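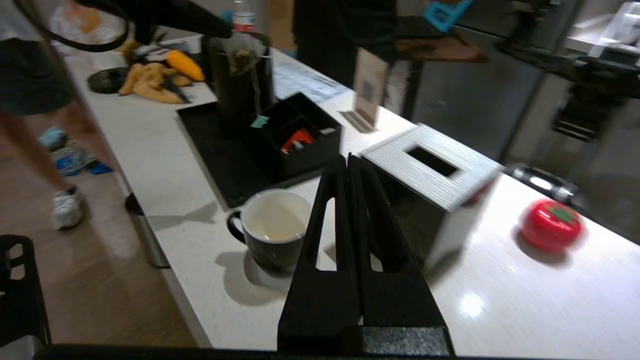
Unit 6: Difficulty and Failure in Small Games

April 25, 2026
By Siu-ming Wan

Reading before class: the first two sections of the Stukik design log (course folder). Play Lepik up to the end of the second cave. If you don't get that far in an hour, stop and write down where you were.

1. What we mean by difficulty

Players use the word "hard" for several different things. For this course we separate them:

- Execution. The player knows what to do and has trouble doing it. A long run of jumps is the usual case.
- Knowledge. The player doesn't know a rule yet. Once the rule is known, the section is easy.
- Endurance. Each part is manageable, but there are many parts between saves.
- Reading. The player can't tell what on the screen is dangerous.

Most complaints that reach a small team as "too hard" are about the last two. Check those before you change a jump or an enemy.

2. The cost of a failure

Work out what the player loses each time they fail: time, progress, items, or position. Time is the easiest to measure. Start a clock at the moment of failure and stop it when the player is back at the spot where they failed.

In the first public build of Lepik, the walk back to the bridge took 50 seconds. The team moved the checkpoint and got it down to 13. The bridge itself was left alone. Players in the next test described it as easier.

A short retry also changes how people play. They try odd routes and learn the rules faster. A long retry makes them careful, and in some games that is what you want. Jurkero has no checkpoints inside a floor, and the slow pace comes from that.

3. Reading a death log

The log for the December test of Jurkero lists 354 deaths on floor two. Of those, 340 were in the same corridor. Questions to ask of a log like this:

- Did the players die in the same way, or only in the same place?
- Did they get past it after a few tries, or quit?
- What did the floor before it teach them?

The corridor has a trap that fires from off screen. That puts it under reading, and the fix was a sound cue half a second ahead of the shot. Trap speed and damage stayed as they were.

A log won't show you people who closed the game at the title screen. Keep your session notes alongside it.

4. Difficulty settings

Name settings for what they change. "Longer timing windows" tells the player more than "Easy." Let the player switch in the middle of a level, and don't send them back to the start when they do.

If you only have time for one option, make it game speed. It helps with execution and with reading, and it is usually cheap to build. Test the music at the slower speeds.

Assignment

Pick one failure point in your own project. Hand in one page with the type of difficulty, the retry time before and after your change, and notes from two players who had not seen the game before. Bring the build to class.

Comments

İlker Başaran: Can the two players be from another project group?

Siu-ming Wan: Yes, if they haven't played your game.

pixelmoth: The Stukik log opens for me but the second section is blank after the table.

Siu-ming Wan: Uploaded it again. Reload the folder.

Flanesthorpe Game Design Program | Contact the course office | © 2026 | Back to top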